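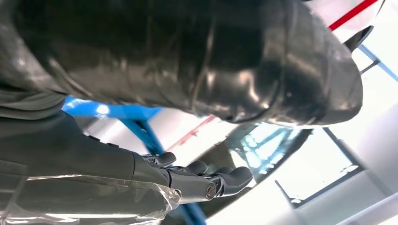

Hand under the black cover, fingers open, film still on the forearm.

New robot on our line, supervisor wants us to "coach" it. Is this normal?

Posted by Ladan Naseri, 03/08/2018

I've worked the covers bench at Fulgate for six years. We handle big floppy shiny things all shift. Last month management brought in a robot with a three-fingered hand, and my new job title is apparently "process coach". Same pay, longer title. I stand next to it, sort out what it can't pick up, and write it all on a sheet. I did 193 lines on that sheet in my first fortnight. Has anybody been through this? Do the hours go, or just the interesting bits? And should I be asking for something in writing?

Jacinto Olvera
Get it in writing. Next.

Mireille Carré
We went through it at Prilitard two years back, so take this for what it's worth from one shed. Nobody on my crew was let go, but when people left they weren't replaced, and you notice that around December when everyone wants the same week off. The lifting got easier. My shoulders are grateful. What got worse was the waiting. You used to set your own pace, and now you stand there while a machine has a good long think about a fold.

Things I'd ask for before you agree to anything:
Who gets called when it stops, and does that person work nights?
Is the coaching paid at the trainer rate? Ours was, after a bit of a discussion that took four months.
What happens to your sheet? Ours fed straight into the new work instructions and our names weren't on them. I'd keep your own copy if your site allows it.
Who can hit the stop, and will they cop an earful about targets if they do?

Also, soft stuff is hard for these things. A box is a box every time, but a cover sits differently whenever you put it down. I wouldn't pack up your locker just yet.

Didier Marty
Robots don't take sick days, mate. Learn to program it or learn to like the canteen. My cousin did a course and now he's in an office with a plant.

Ladan Naseri
Thanks Mireille, I've asked about the trainer rate. They're "looking into it". Didier, what sort of plant?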